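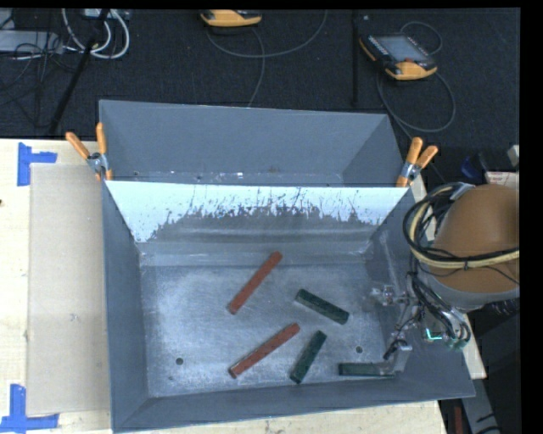
Okay, a thread about divided bins, seeing as half my feed wants me to believe that a divider will fix my house.

Background. Back in June I paid $42 for a gray sheet-metal bin at Woletti, the surplus place behind the tire shop. Two sections, a small one in back and a big one in front. I wanted somewhere to put blocks. That was the entire plan.

Then I made the mistake of reading what the organizing people say about blocks. The Vidholm course (it costs $169, I did not buy it, my sister did and I read hers) has a full chapter on "zoning by color." Red zone, green zone. Your kids will "naturally return each piece to its family."

Will they, though?

Mine have had the bin for months. Red bars and green blocks, all in the front section, lying at whatever angle they landed. The back section is the one that was supposed to be the red zone.

Tried it properly, by the way. Four weeks. Labels, a little song, me standing there like a parking attendant. The minute I stopped standing there, everything went in the front again.

And I get it. The front section is bigger and it has sloping sides. You're six years old and you've got a block in your hand. Where are you going to drop it?

Roos Mertens replied to my last thread to say the colors were wrong and I should sort by length. The red ones are longer and slimmer than the green ones, so she has a point that it comes to the same thing in my case. Sort by color, sort by length, same two piles. Same kids ignoring both.

What I'd like from the sorting people is one photo of a sorted bin taken after a week of use. Every picture I find was clearly made before anybody played with anything. The course has 12 "real family" bins in it and they all look like a store window.

Things I will say for metal. It doesn't sag. It doesn't crack at the corners the way my two plastic ones did. I wipe it with a damp rag and that's all the care it gets.

Things I won't say for metal. "Quiet." The listing said quiet. Drop a block into it at 6 a.m. and report back to me.

"Scratch resistant" is another one I'd like to meet the author of. The floor of the big section is scuffed all over and the lower part of the divider has streaks running up it. I don't mind. It's a bin. I mind being told otherwise by a tag.

Somebody always asks what the round holes in the floor are for. I have been told drainage, bolts, and "airflow" by three different confident men. Small, round, there when I bought it. A block won't go through. A marble would, so the marbles live somewhere else.

Where it sits matters more than anything inside it, if you want my opinion, and you're still reading so you're getting it. On the floor, ours turned into a shelf for shoes. Up on the wooden table it gets used, because the kids can see down into it and grab what they want.

Vidholm says floor level, "for independence." Fine if you don't own shoes.

Johanna Sutter, who I like a lot and who sells those Tultow felt liners, sent me one to try. It took care of the noise for a few days. It also collected crumbs and hair and one raisin that I had to peel off with a butter knife. Back in the envelope it went. Sorry Johanna! Nice color.

Now the part where people get annoyed with me. I don't think the mess in the front section is a mess. It's blocks in a bin. I can tell at a glance which are red and which are green, they can too, and finding one takes a second. What exactly would sorting save us?

If you've got a thousand tiny pieces, sure, different story. Sort your thousand tiny pieces. My neighbor has a Worku set with wheels and pegs and I wouldn't wish that in one compartment on anyone. Big chunky blocks do not have this problem and I'm tired of being sold the cure.

Somebody in the replies: "but sorting teaches math." Maybe. Mine sort fine when it's their own idea. Last month they spent most of an afternoon lining up greens by which ones "looked tired." I don't know what that teaches, but it wasn't in the chapter.

Would I buy a divided bin again? For $42, used, yes. At the new price, with the divider as the selling point, no. Get a plain one and keep the difference.

Could I take the divider out? Tried. Didn't budge, and I'm not going after it with a grinder over a toy bin.

So what goes in the small section? Currently, nothing on purpose. A crayon turns up there now and then. For a while it was where library cards went to hide. I've thought about putting the instruction booklets in, then remembered that blocks don't come with any.

If you have a sorted bin that's stayed sorted for a month with no adult hovering, I want to see it. Date on it, please. I'll repost it and say I was wrong. I've been asking since June.

Going to go pick a green one out of my slipper. Replies are open.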